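## 4. Fitting the Floslow drip line to a raised bed

Read this section through once before you cut any tubing. It covers one bed with one supply line. If you have two beds, finish the first and test it before starting the second. Beds built from Pluswood boards already have a hole in the end panel for the supply line. For other beds, run the line over the top edge and hold it with the clip in bag B.

You will need the following that are not in the box:

- scissors or a tubing cutter
- a bucket
- a cup of warm water
- thread tape for the faucet

### 4.1 Connect the supply

1. Turn the faucet off and unscrew any hose that is attached.
2. Wrap the faucet thread with tape, 2 turns, clockwise.
3. Screw on the filter, then the pressure reducer, with the arrow on the reducer pointing away from the faucet. Hand tight is enough.
4. Push the supply line onto the reducer and tighten the collar.

**Caution:** Do not leave out the pressure reducer. Full house pressure will push the emitters out of the line.

### 4.2 Lay the drip line

1. Unroll the drip line and leave it in the sun for about 20 minutes. Cold tubing kinks when it is bent.
2. Start at the end nearest the faucet and lay the line along the long side of the bed, a hand's width in from the board.
3. At the far end, make a wide turn and come back. Most beds take three passes.
4. Pin the line down at each turn and once in the middle of each pass.
5. Cut the line square. Leave the far end open for now.
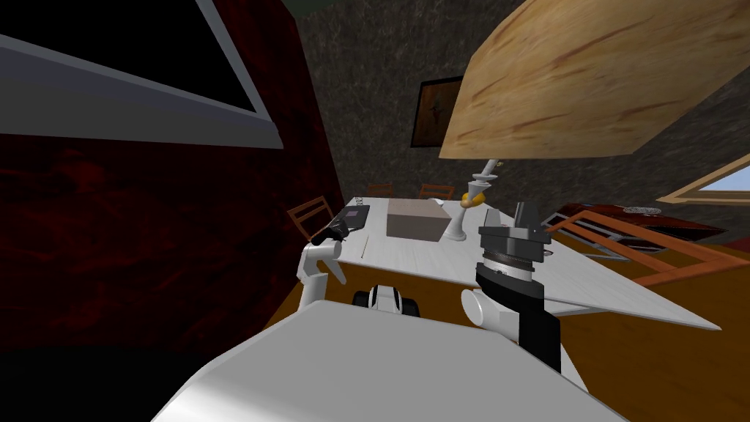 If a piece is cut too short, join it with a straight coupler from bag A. Dip the end of the tubing in warm water for a few seconds before pushing it on. It should cover both barbs. Do not use oil or dish soap, as both will loosen the joint later.

### 4.3 Flush and close

1. Hold the open end over the bucket and turn the faucet on halfway.
2. Let the water run until it comes out clear, then turn it off.
3. Fold the end of the line back on itself and slide the figure-eight clip over the fold.
4. Turn the faucet on again and walk the line. Each emitter should drip steadily. A fine spray means a split or a loose joint.

**Note:** A dry emitter is usually blocked with grit. Open the end clip and flush again before replacing it. Spare emitters are sold as part 537.

### 4.4 Set the timer

The Moffat timer fits between the faucet and the filter. Insert the batteries before you mount it, as the cover opens from the back.

1. Press and hold SET until the hour flashes.
2. Set the current time, then press SET again.
3. Choose a start time. We suggest 7 a.m.
4. Choose a run time. Begin with 20 minutes and check the soil a finger deep the next day.

Sandy soil may need a second run in the evening. Clay needs longer gaps between runs.

**Caution:** Bring the timer and filter indoors before the first frost. Drain the line by opening the end clip. It can stay in the bed over winter and be refitted in April.

Section checked by Dorota Jabłońska, Lusov. For the parts list, see section 6.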